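Dastcombe Shared Workshop: build log and faults
Project: Clestinau arm, laundry pick
Ticket 47
Status: open, workaround in place
Opened: 15 August 2023

Summary
Arm misses or half-grips dark garments on the speckled worktop. Pale garments are picked as expected. Fault is repeatable with both sets of finger pads.

Setup
Clestinau arm, second gripper, stock fingers. Wrist camera on the short bracket, fixed exposure. Controller is the Gumede board with the firmware from May. Plastic basket to the left of the pick area, garment dropped to the right of it. Ceiling light on, blind open.

Symptoms
1. Planner returns a grasp point on the worktop instead of on cloth.
2. When the point is on cloth, it is often in the middle of a flat panel, and the fingers close without gathering anything.
3. Gripper reports "closed, no object" and the arm carries on to the basket regardless.

Item 3 is a separate fault and has been moved to ticket 50. Please don't add notes about it here.

Checks made
Power supply measured under load, no dip. Finger travel measured open and closed, matches the settings file. Bracket screws were slack by a quarter turn and have been nipped up. Hand-eye calibration repeated twice after that; the error was the same both times and well inside what the planner allows for. Swapped the camera lead for the one from the Sodstead rig. No change, lead returned.

Ran the pick routine 35 times with a white tea towel and had no misses worth logging. Ran it 35 times with the blue knit garment and got the fault on most attempts. Saved the wrist view at the point where the planner is asked for a grasp. 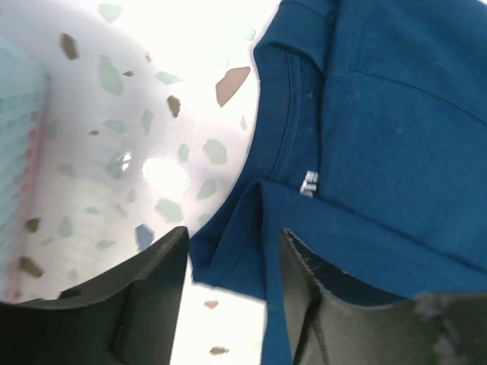
Wrist view, blue garment, default exposure. Glare on the worktop between basket and cloth.

Two things to note from the saved view. The top middle of the worktop is blown out nearly to white, and there is a bright oval reflection beside the garment. The stone chips in the surface vary a lot in size and colour, and the darker ones survive thresholding as small islands. The planner then treats an island next to a bright patch as a raised edge. Grasp points from symptom 1 were plotted over the mask and most of them sit on chips.

Symptom 2 looks like the opposite problem. Exposure is set by the pale surface, so the cloth comes out dark and the shadow lines under the folds merge with it in the mask. The folded ribbed band should be an easy target and is ignored. The stitched seam along the curved strip gets a weak score, and the large flap in front of the fingers gets none at all.

Changes tried
a. Blind closed, ceiling light on. Oval reflection moved but did not go away.
b. Ceiling light off, desk lamp bounced off the wall. Better. Symptom 1 became rare, symptom 2 unchanged.
c. Exposure raised. Cloth detail improved, worktop lost completely, basket edge lost with it. Reverted.
d. Minimum island size in the mask raised from 35 to 80 pixels. Smaller chips gone. The largest still get through now and then.
e. Matt grey cutting mat under the garment. Both symptoms much reduced. The mat slides when the arm drags cloth across it and needs taping at the corners.

Workaround
Use b, d and e together. Mat is on the shelf under the bench. Tape it on all sides, and check that the basket still sits on its marks afterwards, as the mat pushes it out to the left if laid carelessly. Leave exposure alone.

Still to do
Set exposure from the pick area only, with the worktop masked out. The Gumede board has a region setting for this but it resets at power-up, so it will have to go in the start script.

Add a fold-edge term to the grasp score, so that bands and flaps rank above flat panels. A first attempt is on the branch called fold-edge. It compiles. It has not been run on the arm.

Repeat the blue garment test on the bare worktop once the region setting is in. If the fault count doesn't drop, the next suspect is the camera angle on the short bracket, and the long one will need reprinting with a thicker base.

Update, same day
Region setting added to the start script and survives a restart. Value read back correctly on three power cycles. Bare worktop test not yet run, the bench is booked until evening. Mat left taped down. Ticket stays open.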